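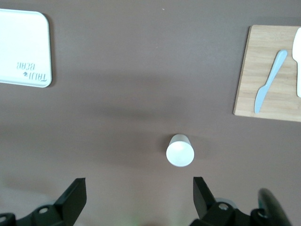
4. Inspection Data and the Treatment of Interval Censoring

The failures in this study were not observed at the moment when they happened. The shaft seals of the Cudel type were inspected at planned stops of the test bench, and a leaking seal was recorded at the stop where the leak was first found. For this reason the data have the form of intervals. For each failed seal we know the last inspection at which it was good and the first inspection at which it was bad. For a seal that was still good at the end of the test, we know only a lower limit of its life.

In many maintenance reports such data are treated as exact, and the inspection time is written in the place of the failure time. This habit is convenient, and with short intervals it makes little harm. With long intervals the fitted life distribution is moved to the right, and the early part of the distribution, which has the most importance for a warranty decision, is estimated too well. In this section we describe how the records were prepared and which likelihood was used.

4.1 Preparation of the records

The test included 75 seals, all run at an oil temperature of 85 degrees Celsius. The planned distance between two inspections was 700 hours. In practice the stops were sometimes moved by the production schedule at Honeck, where the bench is installed, and so we used the real running hours from the counter of each bench position. Calendar time was not used in the analysis.

Three kinds of problem were found in the records. The first was a missing inspection. When a seal was not inspected at one stop and was found leaking at the next one, the interval was simply made wider, from the last real inspection to the one where the leak was found. We did not divide it by any rule. The second problem was a counter that had been changed during the test. The hours of the old counter and the new one were added together after comparison with the written log kept by Nicanor Barrios. Where the log and the counter did not agree, we took the log.

The third problem was removal of seals for reasons other than leaking. There were seven such cases. All of them were connected with the replacement of a Ravn bearing on the same shaft, and the seal could not be put back after the bearing work. These seals are treated as right censored at the last inspection before the removal. We consider that this is acceptable because the bearings were replaced by a fixed plan, and the decision did not depend on the state of the seal. If the bearing had been replaced because of oil loss, the censoring would carry information about the seal life and the method below would not be correct.

The file was closed on 2021-03-14, and no record was changed after this date. A second test series began in May and is not part of the present analysis.

4.2 Likelihood

Let F(t) be the probability that a seal fails before running time t. A seal that was good at time a and bad at time b contributes the term F(b) - F(a). A seal that was found bad at its first inspection contributes F(b), with the lower limit equal to zero. A seal that was good at its last inspection, at time c, contributes 1 - F(c). The likelihood is the product of these terms over all seals. It is assumed that the seals are independent and that the inspection times are not chosen on the basis of the seal condition.

For F(t) we used the Weibull distribution with shape and scale parameters, and for comparison also the lognormal distribution. Both models were fitted by maximum likelihood in the program Dovus. The parameters were searched on the logarithmic scale, which keeps them positive and makes the surface of the likelihood more regular. As starting values we took the result of a simple fit to the middle points of the intervals. The final estimates did not change when other starting values were used.

Confidence limits were obtained from the profile likelihood. The normal approximation is easier to calculate, but for the lower percentiles it gave limits that were too symmetric, and in one case a lower limit below zero. We do not report it.

A nonparametric estimate was also calculated, by the method of Turnbull, in order to check the form of the curve. This estimate is not defined inside certain intervals, and in the plots of Section 5 we leave these parts open and do not join them with a line.

Figure 2. White paper cup on its side on a tabletop.

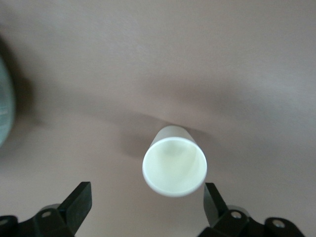 4.3 Effect of the inspection distance

To see how much information is lost by the grouping, we repeated the analysis with every second inspection deleted. The scale parameter remained close to its first value, while the confidence limits for the shape parameter became clearly wider. This result was expected, as the shape depends strongly on the spread of the early failures, and with wide intervals the early failures fall together in one group.

We also repeated the fit with the failure placed at the end of its interval, as in the usual maintenance report. The estimated early percentiles were then higher than those from the interval likelihood. A reader who compares our results with older reports on similar seals should first check which of the two methods was used there.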